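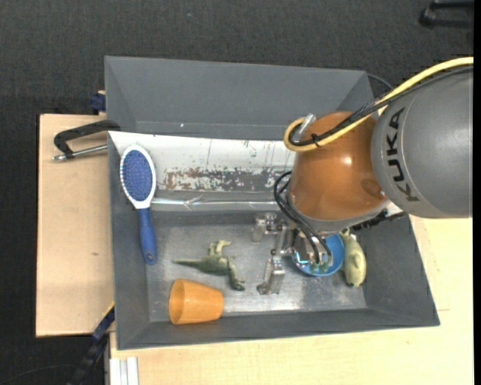
A KUKA robot arm over a grey bin with a hairbrush, a blue bowl and an orange cup.

Orlandini completes two-floor workplace for Grimitz in former printing house

The interior fit-out company Orlandini has handed over the new offices of Grimitz, a supplier of sorting and packing systems. The project takes up the third and fourth floors of Rirklow House, a former printing house near the old harbour, and has a total area of 2102 square metres. The staff moved in during March, one department after another, so that the telephone lines for customers could stay open.

Before the move, Grimitz worked from three addresses in the same town. The sales team and the engineers met mostly in corridors or on the telephone, and the drawings archive was in a building where the lift was often out of service. The company wished to have everybody under one roof, but it did not want one large room with rows of desks.

The design is by Marleny Mamani, who leads the workplace studio at Orlandini. She kept the concrete ceiling visible on both floors and placed the ventilation pipes in straight lines along the windows. The closed rooms stand in the middle of the plan, where the daylight is weakest in any case, and the desks are placed on the two long sides.

"The old building gave us very deep floors, and this was the first problem to solve," Mamani said. "We made many plans with the meeting rooms at the windows, as the client had it before. In the end we turned everything around. A meeting takes one hour, but a person sits at the desk the whole day."

A new open stair connects the two levels. To make place for it, the builders had to cut through a floor slab which was much thicker than the original drawings showed, and the work on this part took five weeks longer than planned. The stair has oak steps and a simple steel handrail painted dark green. At its foot there is a coffee bar with a long table, and this is also where the company now holds its monthly staff meeting.

Of the total area, 1631 square metres are used for desks, meeting rooms and the project rooms of the engineers. The rest is for the reception, the kitchen, the archive, showers and a bicycle store with its own entrance from the yard.

There are nine meeting rooms in different sizes. The smallest are for two people and can't be booked in advance. The largest can be divided by a folding wall, and it has a separate door to the lift hall so that visitors do not need to cross the office. All rooms have felt panels on at least two walls. In the first weeks there was a complaint about echo in the large room, and Orlandini has added curtains there.

The furniture comes partly from the old addresses. More than half of the desk chairs were cleaned and given new fabric, and the wooden plan chests from the archive now stand between the desk groups as low dividers. New desks and storage units were supplied by Skania, which also made the reception counter to a drawing from the design team. The carpet is in two shades of grey-blue, darker on the walking routes and lighter under the desks.

Gwawr Sayce, the office manager at Grimitz, followed the project from the first site visit. She said that the staff were asked for their opinion two times, once before the plans were made and once when sample desks were set up in the old canteen.

"Many colleagues were worried about noise, and I was one of them," she said. "It is quieter than I expected. What we still miss is enough places to hang wet coats, and this will be corrected before the autumn."

Some traces of the printing house were kept. The numbers of the former work stations are still painted on the columns on the fourth floor, and a goods hoist, no longer in use, has been cleaned and closed behind glass beside the kitchen. The windows are new, but they follow the division of the old ones, as the town's planning office required.

The owner of Rirklow House is now preparing the two lower floors for other tenants. Work on the shared entrance is not finished, and visitors to Grimitz are asked to use the door on the yard side for the time being. The reception is on the third floor and opens at 8.30 in the morning.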